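3.2 Stimuli and matching task

Surface patterns were drawn from the Fivside set, which groups countertop and flooring finishes by grain size and contrast. We kept only finishes with at least two clearly different fleck tones, as plain finishes gave ceiling performance in the pilot (Romaniuk and Teshome, unpublished data). The final set held 618 trials per observer. Twelve of these were practice trials and were dropped before analysis, leaving 606.

On each trial the observer saw a reference view for 3 s, then a gray mask, then a test patch. The task was to adjust the mean lightness of the patch until it matched the overall lightness of the reference surface. Observers were told to judge the surface as a whole and to ignore single flecks. Patch lightness started at a random value on every trial — this was done to prevent anchoring on the previous setting.
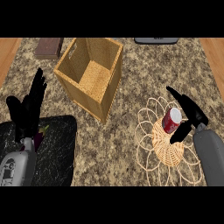
Figure 2. Rendered view of a speckled surface with beige, tan, cream and dark brown flecks. Wooden flooring shows at the upper corners.

Settings were converted to CIE L* using the display calibration described in Section 3.1. We then computed the signed error between each setting and the area-weighted mean of the reference pattern. Errors larger than three standard deviations from an observer's own mean were removed. Two of the 13 observers showed a drift in their settings over the session, and for these a linear trend was fitted and subtracted before pooling.

A known problem with this measure is that the area-weighted mean may not be what observers use. Tanguy and Biltden patterns, for instance, have nearly the same mean but differ in skew, and a bias toward the lighter flecks would appear as a constant error in one group and not in the other. We therefore fitted a second model in which the weight given to each tone was free to vary with its contrast against the median. Model comparison is reported in Section 4.2.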